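3.2 Where small items are kept

The diary entries show that most small items in a household have no fixed place when they first arrive. They are put down on the nearest flat surface, usually at waist height, and remain there until the surface is needed for something else. We call these surfaces landing places. In the Meswood households the most common landing places were the hall shelf, the kitchen worktop and the top of a low cabinet or chest of drawers. The dining table was used too, but things left on it were moved sooner, mostly before the next meal.

Across the whole study, participants recorded 970 moves of a small item into, out of or between storage places. A move was counted only when the item was left in its new position for longer than an hour. Items carried from room to room and brought straight back were not recorded. Each entry gave the item, the starting place, the new place and, where the participant wished to add one, a short reason.

Low cabinets with two drawers were of particular interest, as they offer three places in one piece of furniture: the top, the upper drawer and the lower drawer. Participants treated the three quite differently. The top was for things in use or soon to be used, such as crockery, drinks and keys. The upper drawer held things wanted every few days. The lower drawer was where things went when the owner did not expect to need them but was not ready to throw them out. Spare batteries, packets, instruction leaflets and chargers for lost devices were all named in the entries for lower drawers.

This division was rarely planned. In the interviews, which were carried out by Chae-won Ryu in participants' homes, people often described it only after opening the drawers to check. One participant in Culell said that her upper drawer was 'for the week' and the lower one 'for whenever'. Another said he had no system, then went on to name the contents of both drawers correctly without opening either.

Depth also mattered. Shallow drawers were tidied more often than deep ones, and participants could more often say what was in them. In a shallow drawer most items lie in a single layer and can be seen at a glance once the drawer is pulled fully out. In a deep drawer the first items are soon covered, and several people in the Gezer group found things in theirs that they had since bought again. Small packets were a partial exception. Even in a shallow drawer they slid to the back or ended up on edge, and they were the items most often reported as missing and later found in the place where they had been looked for – a pattern also noted in the pilot.

Handles made less difference than we had expected. Cabinets with a central pull and those with a cut-out grip were opened equally often. What did matter was the floor space in front. Where a chair, a bin or a bag stood before the cabinet, the lower drawer fell out of use first, and items that would have gone there stayed on the top.

The tops themselves filled in a regular way. Larger open items, mainly bowls and trays, tended to be placed to one side and then stayed put. Tall narrow items such as cans and bottles were pushed towards the back, where they were less likely to be knocked. The middle and the front were left clear for longest and were used for things put down for a moment. Participants with glossy tops mentioned marks and dust more often than those with matt ones, and two said that they wiped the surface whenever they cleared it. Figure 4 gives a two-drawer cabinet with items on the top and in the lower drawer.

We had supposed that bowls would act as containers, gathering coins, keys and other small things. Some did, but only in the hall. Away from the hall, bowls were mostly left empty between uses, and small items were put beside them. The Kular households were the clearest case. When asked, they gave the reason that a bowl was 'for food' and that putting keys in it would mean washing it again.

Figure 4. Two-drawer cabinet, lower drawer open. On the top, a white bowl to the left and a drink can towards the back; in the lower drawer, a small black package with printed text, propped at an angle. The upper drawer is closed.

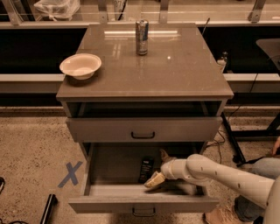
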